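Search products and guides
Reading time: 7 minutes

Nodow hand-held gripper, recording version

The Nodow is a two-finger gripper carried and operated by a person. It records demonstrations of picking and placing for use in training a manipulation policy. No robot arm is needed at the recording site. The camera travels with the tool, so the view stored during a demonstration matches the view a wrist-mounted gripper will have later.

Fingers and pads

Both fingers are open skeletal frames with triangular cut-outs, joined by metal pins. They close together and stay centred on the tool. The pads are replaceable and should be changed as a pair. A worn pad alters the grip on small or smooth objects, and the finger opening stored in the log will no longer agree with a fresh set.

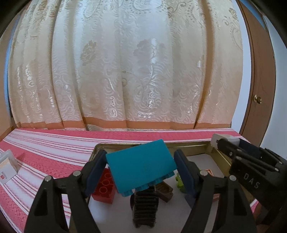 Mixed household objects give more useful recordings than a set of identical test pieces. Vondstead recommends at least 12 objects for each task, varied in size, stiffness and surface. Containers count as objects too: a shallow tray and a deep tin call for different approach angles, and a policy trained on one will often strike the rim of the other. Patterned cloth and curtains may stay in view. A plain background is not required and tends to produce a policy that works only against plain backgrounds.

Recording procedure

Start each demonstration with the fingers open and the target in view. Approach at a steady speed, close, pause briefly, lift, move, release and withdraw. Episodes are saved when the fingers have been open and still for the time set in Jurka, the desktop software supplied with the tool. Failed grasps should be kept and marked as failed — they are excluded from training by default but are used in the grasp check.

For a first policy, plan on 100 accepted episodes per task. Change the layout of the objects between episodes and turn long items through 90 degrees at regular intervals. A box held by its ends and the same box held across its width are treated as separate grasps.
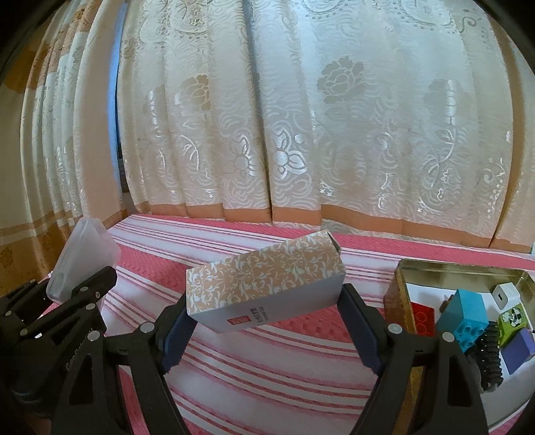 Printed box held at both ends, clear of the bedspread.

Data and compatibility

Each episode contains wide-angle video, finger opening and tool pose on a common clock. Jurka exports these as one folder per episode. The Brunton wrist adaptor carries the same finger set on a robot arm, so pads can be moved across without a new calibration. Other adaptors require the camera offset to be measured and entered by hand.

Supplied with the tool: one spare pair of pads, a calibration card and a data cable. The arm adaptor is sold separately.

Page revised November 9, 2018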